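Old computers wanted at the Druvunby tip shop

The reuse shed at Druvunby will take computers again from February. Bring desktops, laptops and chargers to the side gate on Clidard Lane between 10am and 3pm. Screens with cracked glass still have to go to the main site at Iturra.

Please copy off any photos or letters you want to keep before you come. We can't return a machine once it has been booked in. Hard drives are taken out and wiped, and any that fail the wipe are shredded.

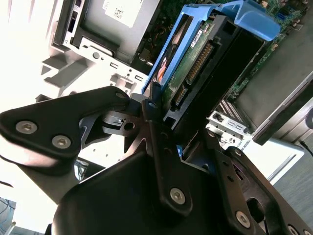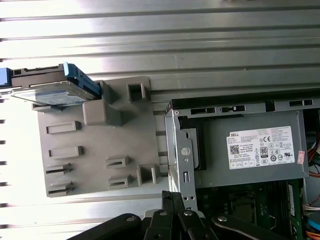
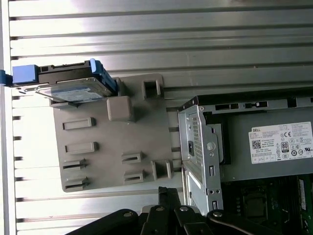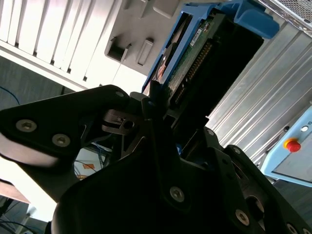

Desktop computer parts.

Last year the shed passed on 90 working machines, most of them to families with children at the two primary schools. The target this year is 100. A refurbished desktop costs £70 with a keyboard and mouse, and laptops are priced one by one.

Printers are not accepted, as there is no room to store them. Ink cartridges can go in the Rodetti box by the library door.

If you have more than five items, ring the shed first so that a trolley can be left out. Parking is free for the first half hour.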